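Home Cooks Wanted for the Tristbridge Community Cookbook

We're putting together a cookbook of everyday suppers from all over Tristbridge, and we need people to cook from it before it goes to print! No training needed. If you make dinner at home a few nights a week and you have opinions about it, we'd love to hear from you.

Neighbors sent in far more recipes than we could ever fit, and the editors at Manninen Press have narrowed them down to a first batch. Now we want to know how they hold up in real kitchens, with real stoves and hungry kids underfoot.

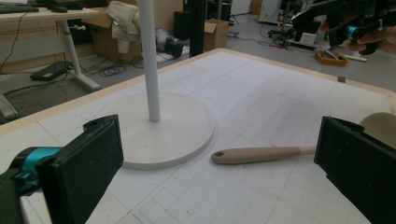 Each tester gets 6 recipes to make at home over 12 weeks, starting in June. You'll cook each one as written -- no swaps the first time, please -- and fill out a short form on timing, taste and anything that confused you. We pay back your grocery costs, and every tester gets a copy of the finished book with their name in it.

We have room for 16 testers. We're especially keen to find people who cook on electric coils, people in small apartments, and anyone feeding a vegetarian and a meat eater at the same table.

To apply, pick up a form at the Tristbridge library front desk and tell us what you made for dinner last night (leftovers count!). You must be 18 or older.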